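How Steam Cooks a Bun (Without Ever Touching the Stove)

Food Questions for Curious People, part 5
Words by Jadwiga Nowakowski

If you wanted to cook a lump of dough, you would probably put it in the oven. Most people would. The dough would go brown and crusty and you would call it bread and feel pleased with yourself.

But for a very long time, in a lot of kitchens, cooks have looked at a lump of dough and put it in a cloud.

The cloud is steam, and the lump of dough is a steamed bun. One well-known sort is called baozi (say it "bow-dzuh", with the "bow" that rhymes with "cow"). It is a Chinese bun with something tucked inside, such as pork, cabbage, mushrooms or sweet red bean paste. You can't tell which from the outside. This is either exciting or a terrible worry, depending on how you feel about cabbage.

What is steam, then?

Water is made of bits so small that you could line up millions of them across your thumbnail and still not be able to see one. They are called molecules. In cold water they shuffle about. In hot water they rush about. When the water gets to 100 degrees Celsius it boils, and the molecules leap out of the pot altogether and go flying round as a gas. That gas is steam.

Now for an annoying fact that you can use on grown-ups. Real steam is invisible. The white puffs you see coming off a kettle are tiny drops of water that have already cooled down a bit in the air. Look closely at the spout of a boiling kettle (from across the room, please) and there is a small clear gap before the white begins. The gap is the steam. Everybody points at the wrong part.

Why all the holes?

A steamer is a pot with an upstairs and a downstairs. Water lives downstairs. Food lives upstairs. The floor between them has to do two jobs which don't go together very well: it must stop the buns falling in the water, and it must let the steam come up.

The answer is to make a floor and then ruin it with holes. 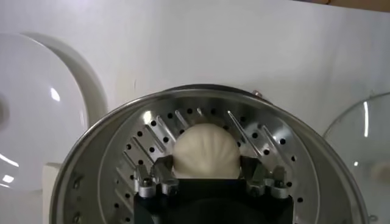

If the holes were too big, the bun would sag through them and come out with a knobbly bottom. If there were hardly any, the steam would have a job getting up, and you would be waiting for your lunch until Wednesday. So there are plenty of little ones, spread about so that a bun near the edge gets as much attention as a bun in the middle.

Steamers have been made from all sorts of things. Bamboo is an old favourite. Bamboo ones are round and light, and you can stack them up like a block of flats. Metal ones are easier to wash, which matters a great deal to whoever does the washing.

What happens to the bun?

The dough is flour, water, a little sugar and yeast. Yeast is alive. It is a fungus, a distant relation of the mushroom, and it eats sugar and gives off a gas called carbon dioxide. If a person did this at the table they would be spoken to. When yeast does it we are delighted, for the gas gets trapped in the dough and blows it up into thousands of little bubbles.

Then the bun goes in the steamer and the steam gets to work. Steam carries an enormous amount of heat. When it bumps into something cooler, like a bun, it turns back into water and hands all that heat over in one go. The bubbles swell. The yeast gets too hot and stops work for good (sorry, yeast). The stretchy dough sets firm around the bubbles and stays puffed up.

A medium-sized bun might take roughly 20 minutes, though small ones are quicker and frozen ones sulk for longer.

Why doesn't it go brown?

Bread crust goes brown because the outside dries out and gets very hot, far hotter than boiling water. My own oven is set to 220 degrees when I bake a loaf. At that sort of heat, the sugars and proteins in the dough start joining up in new ways, and they make brown colours and toasty smells.

Steam in an ordinary pot stays near 100 degrees however much you shout at it. It is also wet. So the outside of the bun never dries and never gets hot enough to brown. It stays pale and soft, with a thin, smooth skin and no crust at all. People who leave their crusts on the side of the plate may wish to move in with a steamed bun.

Give them elbow room

Buns grow while they cook. Put them in shoulder to shoulder and they will swell up, press together and come out as one large bun with several opinions. When you pull them apart the skin tears, and somebody always gets the bald one. Leave a good gap on every side.

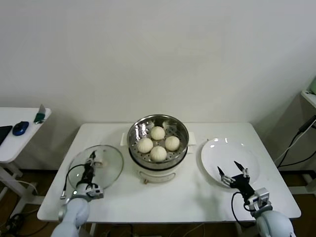 Fermín Jara wrote in to say that gaps are all very well but his family always packs the steamer full, and the torn sides are the best part because they soak up the sauce. He also wants it known that paper underneath is cheating and that his grandmother used cabbage leaves.

I have thought about this and he may be right about the sauce. I can't agree about the paper. A square of baking paper under each bun stops it sticking to the metal, and a bun that has left its bottom behind is a sad thing to hand to a guest. Cabbage leaves work too. You can even eat them afterwards, if you are that sort of person.

The drip problem

A lid keeps the steam in. Good. But steam touches the lid, cools down, and turns back into drops of water. The drops hang about on the underside, getting fatter, and then they fall off. If one lands on your bun it can make a wet, wrinkly patch.

Cooks have found ways round this:

Wrap the lid in a clean tea towel, with the corners tied up on top, well away from any heat.

Use a bamboo lid, which lets some of the steam wander out.

Use a domed lid, so the drops may slide down the sides and drip off at the edge.

Accept that some buns are wrinkly and eat those first, so no one finds out.

There is one more rule about lids. When the cooking time is up, turn off the heat and wait for a few minutes before lifting it. A rush of cold air can make the buns sink. And steam can burn you worse than you would expect, thanks to all that heat it hands over, so lifting the lid is a grown-up's job. They should tip it away from themselves, like a shield. You may stand well back and give advice.

Why the pleats?

The twisty top of a baozi has a job to do. The cook puts the filling in the middle of a flat circle of dough, then gathers the edge with finger and thumb, fold after fold, going round and round until the hole closes. The folds seal it up. No folds, and the filling makes a run for it.

They are much harder than they look. My first one resembled a dropped sock. Solomiia Dovhaniuk, who is seven and has small quick fingers, got the hang of it in an afternoon and has been quite hard to live with. 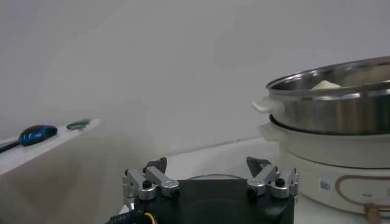 Try this: catch some steam

You will need a grown-up, a mug, a small cold plate from the fridge and some hot water from the kettle.

1. Ask the grown-up to half fill the mug with hot water and put it somewhere it won't get knocked.

2. Ask them to lay the cold plate over the top.

3. Wait for as long as it takes to say "I would like a bun" 20 times. Other people in the room may leave.

4. Get the grown-up to lift the plate and turn it over.

The underside should be covered in drops. They were in the mug, they went up as a gas, and they turned back into water when they met something cold. If the plate feels a bit warmer than it did, that is the heat being handed over, just as it would be to a bun.

Words to show off with

Condense: to turn from a gas back into a liquid. Steam does it on lids, windows and spectacles.

Molecule: a very, very small bit of something.

Prove: to leave dough somewhere warm so the yeast can blow it up. You don't have to prove anything to anybody.

Yeast: see above. Say thank you to it.

Next time: why onions make you cry, and whether it is personal.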